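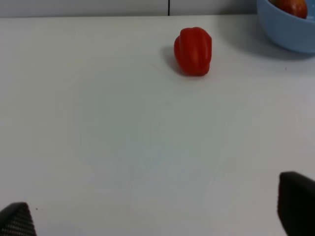
Jokdale Bowl and Produce, data card

Version date: 2018-01-07
Maintained by: Alina Barbu, Raneck
Contents: 3,063 pictures, one labels file, one notes file, this file

What is in it

Fruit and vegetables on a white table, and a light blue bowl that they are either in or not in. If you were hoping for a picnic, a market stall or anything with parsley on it, please try the Toma set, where the styling budget went.

The job in every session is the same. Things start out on the table, and they are supposed to end up in the bowl, or start in the bowl and end up on the table, depending on which line of the task sheet we were on. It is the tidying most people do on the way past the kitchen counter without putting down their phone. We gave it a labels file.

The labels file has one line per picture. Each line gives the session, the task, the items in view and, for each item, one of two places: "in" or "out". There was once a third place, "rim", for anything balanced on the edge of the bowl. It was used mostly when the labeler was tired, so we merged it into "out" in November and have had fewer arguments.

The items

pepper: a red bell pepper, glossy, usually standing upright. It is the easiest thing in the set to find and takes up more of the bowl than you would like.

lime: green and round. Small enough to disappear behind the bowl, where it still counts as "out".

mango: orange to orange-yellow. It has a long side and a short side, so its outline depends on which way it was put down. Do not use it for size estimates.

corn: one ear, husk partly on. The husk counts as corn. Please stop asking.

round_red: see Known problems.

bowl: light blue, round. The bowl is labeled as an item but never gets an "in" or "out" value, for reasons we hope are clear.

Not every item appears in every picture, and an item missing from the labels is missing from the view. It may still have been on the table, just past the edge of what you can see. If you need the full cast for a session, the notes file has it.

How "in" is decided

An item is "in" when the bowl is holding it up. Sticking out over the rim is fine. Resting on another fruit is also fine, provided that fruit is in the bowl. Leaning against the outside of the bowl is "out", however sincerely it leans.

When only part of an item shows above the rim, label what it is if you can tell from color and the neighboring pictures. If you can't, use "unknown" and go and have some tea. The labels file contains 13 unknowns. We think this is a respectable number and would rather it didn't go down by guessing.
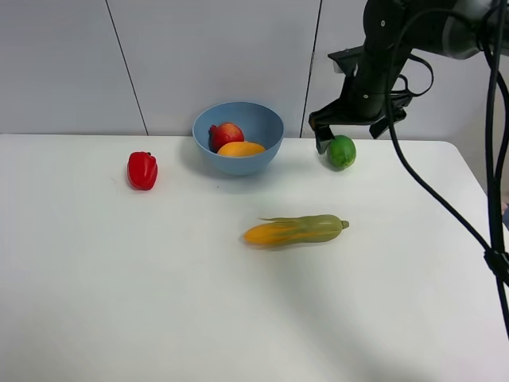 Raneck Data Notes, No. 15

Known problems

The round red one. Early labelers wrote "apple". Later labelers wrote "pomegranate", and at least one wrote "tomato" and then denied it. Seen from above the rim, a red curve is a red curve, and our first instructions asked people to name the fruit after what they could see. The current labels use round_red wherever the fruit was named by eye. The notes file keeps the original names for anyone who wants to study the matter or the labelers.

The pale wall. Behind the table there is a wall of light gray panels with thin dark seams. A couple of early users found that their model had become very good at seams. Crop the top of the picture if this is happening to you.

Shadows. Nearly everything on the table has one. They are soft and gray, and the mango's has been outlined as a second mango more than once. We corrected the ones we found. If you find another, send the picture number and we will pretend to be surprised.

White on white. The tabletop is white, the light is bright, and there are smudges on the surface. Smudges are not labeled. Neither are specks. A request to add a "crumb" class was considered for the length of one lunch.

What it is good for

Checking whether a thing is inside another thing. Telling a small set of foods apart when they keep moving around. Before-and-after comparisons of a table, if you take both from the same session and the same viewpoint.

It is poor for anything to do with freshness, weight, price or cooking. It also won't teach anybody where fruit goes in a real kitchen. In ours the limes live in the door of the fridge and the pepper lives wherever there was room, and there is no bowl.

How it is split

The first 2,000 pictures, in file order, are for training. The remainder are for testing. Sessions are never divided across the two, so you won't train on a mango at one end of the table and then be tested on the same mango an inch to the left. An earlier split did exactly this and produced the best scores we have ever had.

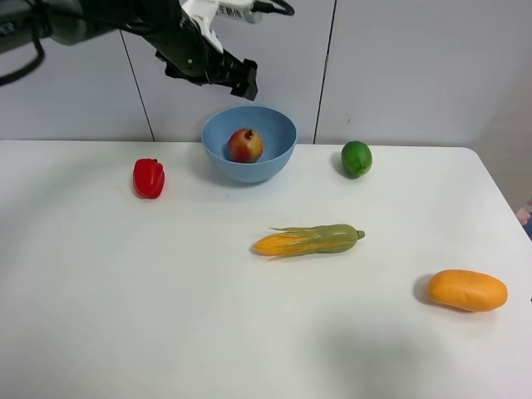
The order of items in each line of the labels file is alphabetical and means nothing. Someone on the Irik side read it as the order in which things should be put away, and for a week had the bowl going into itself before the corn. If you want task order, it is in the notes file under "sequence", and where the sequence is blank the items could be moved in any order at all.

Items are also allowed to stay where they are. A session that asks for one fruit in the bowl will leave the other food on the table, and those items are labeled "out" without any suggestion that a mistake was made. The lime in particular spends a lot of its time doing nothing.

Changes in this version

round_red replaces three older names.
"rim" removed.
Mango shadows fixed, probably.
Spelling of "pomegranate" made consistent in the notes file.

Reporting errors

Write to Alina Barbu at Raneck with the picture number, the item and what you think it should say. One error per message is easiest to deal with. Messages about the husk will be filed under corn.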